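En defensa del estudio de fotografía de barrio

Llevo años oyendo que el estudio fotográfico está acabado, y cada vez que entro en uno salgo más convencida de lo contrario. El de Rondgate sigue abierto – ¡y con cola los sábados! – y ahí nadie se deja hacer un retrato con prisas.

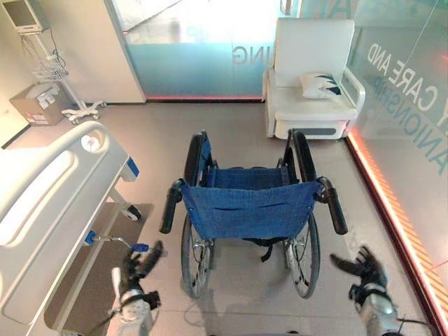
La luz no se descarga

Un móvil hace fotos estupendas, lo admito encantada. Pero una buena luz lateral, puesta a la altura justa por alguien que te está mirando la cara y no la pantalla, es otra cosa. En Briggs me hicieron 80 tomas para elegir dos, y disfruté de cada minuto (yo, que de niña me escondía detrás de las cortinas en cuanto veía una cámara).

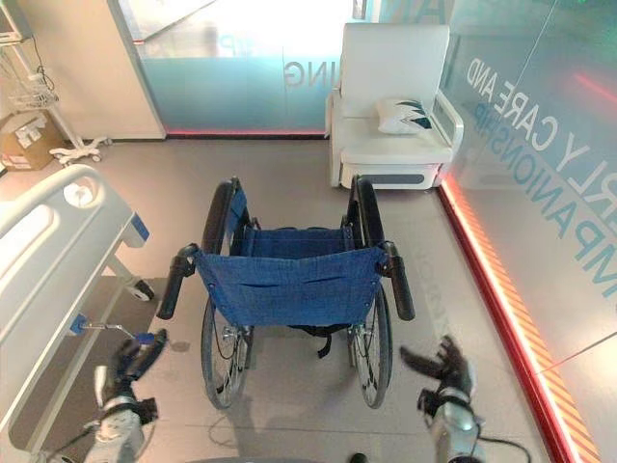

Silla de ruedas plegable con respaldo de tela azul.

Además está el papel. Tengo en el pasillo una copia grande hecha en Clurnstead en junio y me paro a mirarla casi a diario. ¿Cuántas veces volvemos a abrir las 162 fotos de unas vacaciones?

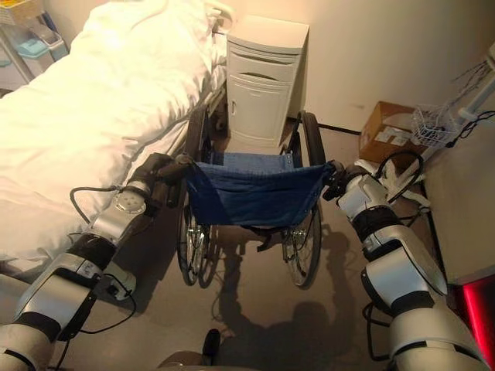 Lo que pediría a los estudios

Que enseñen más su trabajo. Que cuelguen en el escaparate retratos recientes, de gente del barrio, y quiten de una vez esas novias descoloridas. Que ofrezcan sesiones cortas, para quien no puede gastar mucho, y que dejen ver las copias de prueba antes de pagar.
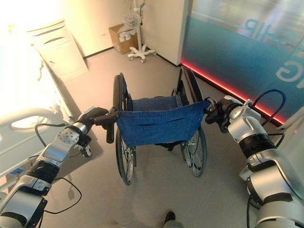

También me gustaría que dieran clases. En Drutness las hacen en grupos de cuatro y se aprende muchísimo: a colocar un reflector, a esperar, a hablar con quien posa. Yo repetiría mañana mismo, y ya he convencido a mi hermana para que se apunte conmigo al próximo grupo.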